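Sebastian Pascu
04/10/2024

1/ Teleop-Tag bei Siltell. Aufgabe: Tisch aufräumen, Schreibkram und Geschenkband, alles durcheinander. Ziel 400 Demos bis Monatsende. Im September hatten wir noch Klötzchen gestapelt, das war Urlaub dagegen.

2/ Erstmal Tischdecke. Grauer Stoff, Falten ohne Ende, und die Falten bleiben drin. Steiner wollte glatte Platte, hab ich abgelehnt — im echten Leben liegt auch nix glatt.

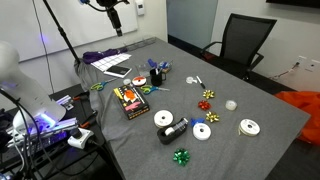 3/ Zum Vorführen selbst: langsam anfahren, kurz über dem Objekt warten, dann erst zu. Wer hektisch greift, bringt dem Modell hektisches Greifen bei. Hab ich heute dreimal gesagt und beim vierten mal selber falsch gemacht.

4/ Flache Sachen sind die Pest. Kommst von oben, Finger müssen fast auf den Stoff, und per Fernsteuerung fühlst du halt nichts. Gar nichts. Nur Bild und Bauchgefühl.
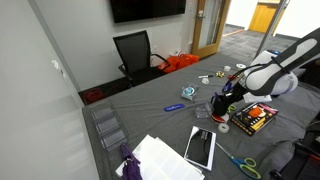

Greifer knapp über der rot-weißen Scheibe.

5/ Schlechte Demos nicht gleich löschen!! Markieren, liegenlassen, später schauen. Aus der Belham-Runde haben wir 1647 Episoden und die aussortierten waren beim Debuggen fast nützlicher als der Rest.

6/ Hohe Sachen gehen besser. Schwarzes zylindrisches Teil, Griff von oben, da sieht man wenigstens was man tut. Ablegen ist trotzdem fummelig, zu früh auf und es kippt.

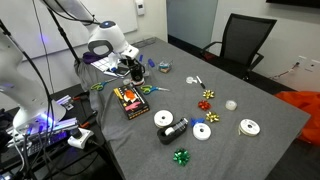
Jannik: Und warum nicht direkt von Hand führen? Bei Tevow packen wir den Arm am Gelenk an, geht viel schneller als mit Fernsteuerung.

7/ @Jannik Ja, schneller schon. Aber dann hast du deine Hände in jedem Kamerabild, und beim Abspielen sind sie weg. War bei uns der Grund. Für reine Bahnen ohne Kamera würd ichs auch so machen.

8/ Noch was: Objekte zwischen den Demos umlegen. Nicht nur ein bischen schieben, richtig umlegen. Sonst lernt er die Stelle auf dem Tisch und nicht das Ding.
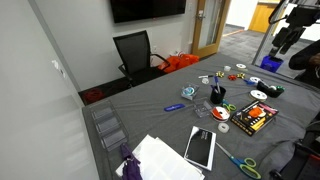
9/ Offene Punkte
— Scheren: Griff oder Klinge? Brauchen eine Regel, jeder machts anders
— lose Bandenden, kein Plan
— Pause nach 3 Blöcken, sonst wird die Hand schlampig

10/ 1000 Demos wären schön, Budget sagt nein. Morgen weiter mit den Schleifen.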